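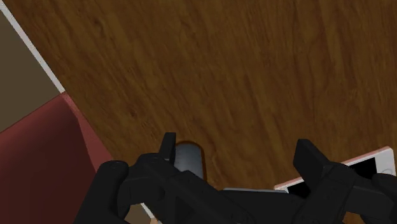
4.3 Adding an edition to a work record

Use this section when the Homa catalog already holds a work and you have a different printing, translation or publisher's issue of it in hand. Lecture series and peace conference papers often need this, as the same talks may be issued by the host university first and by a trade publisher later. For a work that is not in the catalog at all, go to section 4.2.

Before you start, have the title page and the back of the title page open. Do not work from the cover. Cover titles are often shortened.

1. Sign in and choose Works from the left menu.

2. Search by author surname or by work number. Work numbers are typed without spaces or leading zeros, for example 2909.

3. Open the work and check the list of editions. If yours is already there, stop and use Edit instead (section 4.5).

4. Select Add Edition. A blank form opens with the author and subject headings filled in from the work.

5. Type the title as printed, including any subtitle. Put a colon between the two.

6. Enter the place, publisher and year. If the book was issued jointly, for example by the Henao Institute and Avton Press, enter the first-named body here and the second under Added Publisher.

7. Enter the number of pages from the last numbered page. Roman numerals go in front, followed by a comma: xii, 300.

8. Choose the language of the text. For a translation, fill in Translated From as well.

9. Select Check. Fields with errors are outlined in red.

10. Select Save.

Note: The Description field holds up to 100 words. Text past the limit is dropped when you save – there is no warning.

Note: Subject headings belong to the work. If you change "International relations" to "Terrorism – Prevention" on the edition form, the change shows on every edition.

Caution: Do not use Merge to remove a duplicate edition. Merge joins whole works and can be reversed only by the Bunen support desk. Use Withdraw, then enter reason code 19 (duplicate record).

Records saved before Sunday, January 1, 2023 may show the publisher and place in one field. Split them when you next edit the record. The public catalog shows new editions after the overnight update.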